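Lecture 7: Threat Assessment and Protective Security for Elected Members
May

Protective security for legislators is normally organised in tiers. The tier is set by assessed threat, and the volume of hostile correspondence is only one input. A member may receive 4,000 abusive messages in a quarter without any of them meeting the threshold for a direct threat. A single message containing a date, a location and a means will usually be graded higher.
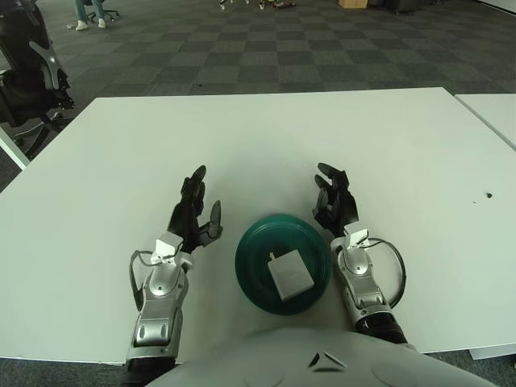

A dark teal plate holding a small white block, on a white table between two robot arms

7.1 Grading of communications

The Clallau scale, used throughout this unit, separates communications by specificity and by capability of the sender. Of 2,000 items in the course dataset, 362 are graded as threats and 80 as specific threats. Students should note that the scale does not measure intent. Intent is assessed separately, normally by police, and is recorded as unknown where the sender has not been identified.

7.2 Foreign-origin threats

Jurisdiction is the main difficulty. Where the sender is overseas, the receiving state depends on mutual legal assistance, and the conduct must generally be an offence in both states. A public call for violence by an organisation is treated differently from a private message: it may engage incitement or proscription provisions, and the organisation can be listed without any individual being charged.
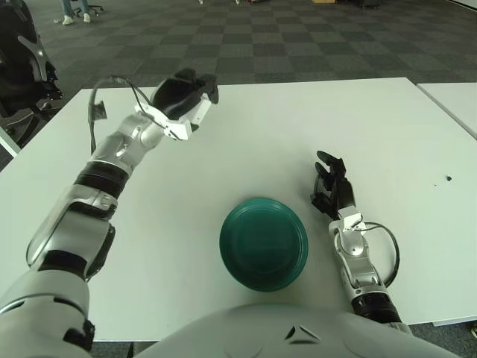
Department of Politics and Security Studies, Uscombe

7.3 Event security and expression

Read the Montoya case before the tutorial. The organiser of a lawful but provocative public meeting was asked to bear the policing costs. Consider:

- whether cost recovery operates as a prior restraint
- whether the venue's duty of care alters the analysis
- how far a foreseeable hostile reaction may be attributed to the speaker

The Usine case raises the third point in a parliamentary building, where privilege and the authority of the presiding officer also apply. Written answers should not exceed two pages.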